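**Ataahua Lockyer**

1/ I have now read the rules for the Henach Street block sale all the way through, which puts me in a group of one, and I have some things to report.

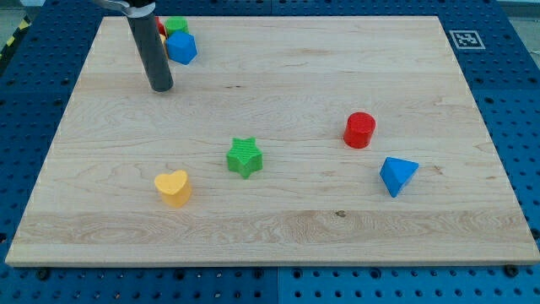 2/ First, the rules are eleven pages long. Last year they were a sticky note on the mailbox that said "Saturday-ish, bring change."

3/ Page one defines a table. I'll save you the trip. It's a flat surface with legs. A blanket is not a table. A blanket on top of a table is a table, but only if the blanket is "secondary."

4/ I've lived on this street for nine years and I have never once felt the need to rank my blanket.

5/ Page two is pricing. Everything has to be priced in multiples of 25 cents, with stickers, and the stickers have to be round. I own 1,229 stickers left over from a label-maker phase I don't want to discuss. They are rectangles.

6/ I asked if I could cut the corners off. I was told that would make them octagons.

7/ Page four, "Haggling." You may haggle twice per item. After the second offer both parties are supposed to "part warmly." My aunt bought a used Juvitz sewing machine off a man in 1988 and they were still going at it at her retirement party, so I don't see her making it through page four.

8/ Page five is blank except for the words "See page nine."

9/ Page nine is about dogs.

10/ Somebody in the replies asked what I'm selling. Thank you for asking. I'm selling a bread machine that has made one loaf, a bag of curtain rings, most of a croquet set, and the coat I wore in the picture where everyone thought I was my father.

11/ Also 179 paperbacks. I priced them at a quarter each, then went back and pulled out the good ones, then read one of the good ones standing up in the garage until my foot went numb. So that's 178 paperbacks.

12/ The problem with selling your own stuff is you have to hear what people think it's worth. A woman once picked up my grandmother's gravy boat, looked at the bottom, and said "oh, honey." I took it home. I use it for paper clips and hold a grudge.

13/ Back to the rules. Page seven says toys go to the shady side of the street and kitchen goes to the sunny side. The street runs east-west and the sale goes until four, so I think the kitchen people are going to want to meet with a lawyer.

14/ I'm on the sunny side with the bread machine. It'll be the warmest it's been in years.

15/ My next-door neighbor has a treadmill she bought for $627. She's asking $600. She has used it as a place to put sweaters since the day it arrived and considers the missing $27 to be wear.

16/ I offered her ten dollars and the croquet set. She told me we'd used up one haggle.

17/ Page eight, early birds. No buying before 8 a.m. Sellers may not buy from other sellers until noon. This one hurts, because the whole reason I do the sale is to get first crack at the Pirkadau Road people, who walk over with the good lamps and no idea what lamps go for.

18/ Two summers ago I got a brass one for three dollars. I've never plugged it in. The cord looks like it has opinions.

19/ Page ten is a hand-drawn map. My house isn't on it. There's a tree where my house is. I wrote to ask, and the reply said the tree was "approximate."

20/ So I'll be the one with a table, legs included, primary surface exposed, in front of an approximate tree.

21/ Page eleven is the cleanup policy. Unsold items can't go back in the house. They have to be donated or "released." No word on what releasing a bread machine looks like. I picture opening my hands.

22/ A few of you want to know whether all this is worth it. Last July I made $41, spent $38, and bought lunch. My back hurt until the leaves turned. I've already borrowed a second table.

23/ Update: they've sent out a correction. Rectangular stickers are fine. Octagons are still under review.

24/ Update to the update: my neighbor came by and sat in my lawn chair, which isn't for sale, and asked what I wanted for it. I said it wasn't for sale. She said eight dollars. I said it wasn't for sale. She says that's both haggles and we have to part warmly.

25/ She took the chair. Come by if you're around. I'll be the one standing.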